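Slide 1 – title up

Hi everyone, thanks for coming back after lunch. Wait for the door people to sit down. Don't start with the joke about the coffee.

So I teach robots to tidy up. That's the job, more or less. I stand beside a big arm, or I sit across the room with a controller in my hands, and I do the chore myself while the computer writes down every joint angle. Then we ask the robot to have a go at it alone. Today is mostly about the standing and the sitting, and I'll leave the training maths to the afternoon session (they're much better at it than me).

Slide 2 – two ways to show it

Ask the room: who has ever pushed a robot arm around by hand? Usually half. Let them talk for a moment if they want to.

By hand first. You put the arm in its floppy mode, grab it near the wrist and drag it through the job. I love this for big, slow moves. You can feel when the elbow is about to run out of room, and a new person is doing something sensible within a few minutes. The trouble is you. Your arms and your shoulder end up in every camera view, and the robot learns a world where there's always a person leaning over the table. Also it's heavy! Even with the gravity turned off, so to speak, a long day of it and you'll know about it on Saturday.

Then remote control. We use Mendik, our own little hand controller setup, where the gripper follows my hand and a trigger closes the fingers. Nobody in view, clean recordings, and I get to sit down. What I lose is touch. I can't feel the table. My first week I pressed into it over and over, because on the screen it looked like I had heaps of room.

Slide 3 – the numbers (keep this quick)

We've got 1236 demonstrations in the set we call Kuroda. Getting there took about 3000 tries. The rest were thrown out, and I threw out plenty of my own, so don't feel bad when you do it.

Three things made us bin a recording:
the operator stopped partway to think
the object ended up off the table
the fingers closed on nothing and the operator carried on as if they hadn't

Pause here. Someone always asks whether the bad ones are useful. My answer is yes, some, but label them while you still remember what went wrong. I didn't label mine for months and I can't make head or tail of them now.

Slide 4 – pick your objects

When we started, everything was a block. Blocks are lovely. They sit where you leave them and they have the same shape on Tuesday as they had on Monday. The arm got good at blocks and we all felt very clever, and then we gave it soft things and it was like starting over.

A plastic bag is my favourite awful object. It folds differently every time you put it down. It's shiny in one spot and see-through in another, so the depth camera has opinions about it. And there isn't a right place to grab it. I go for the bunched bit if there is one, and my colleague goes for a corner, and for a while the robot averaged the two of us and went for the middle, where there was nothing to pinch.

So agree on a grab before you record. Write it on paper and stick it to the desk. We didn't, and it cost us a lot of redoing.

Slide 5 – the table

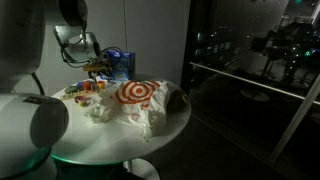 Notes and slides by the speaker
Robot teaching lead, Rilano

Give them a few seconds to look before talking.

This is the kind of table I mean. The bag with the red bullseye on it takes up most of the middle, all crumpled, and the small toys are further back on the left, near the wooden rack with the pegs. Coming in low over that lot by remote is fiddly. You've got the blue box standing up at the back, just to the right of the gripper, and you've got the cables looped around the wrist, and I worry about those more than anything else. From the chair I forget they exist. When I'm moving the arm by hand they're right by my fingers, so I steer around them without thinking.

Mention the light. It's night outside the window and the room is dim, and the glass picks up reflections. I'd like people to record in rooms like that as well as in nice bright ones. If all your demos are from ten in the morning, you'll get a ten-in-the-morning robot.

Slide 6 – what I'd do again

Swap operators often. Move the objects between takes, even when it's annoying. Keep each demo short. We use both methods now – by hand for the long reach, remote for the last bit near the object – and join them up in Drullus, our replay tool. The join is still a bit jerky. I'll show it if the laptop behaves.

Slide 7 – questions

If it's quiet, ask the front row what they'd put on the table. Clicker back to the desk after.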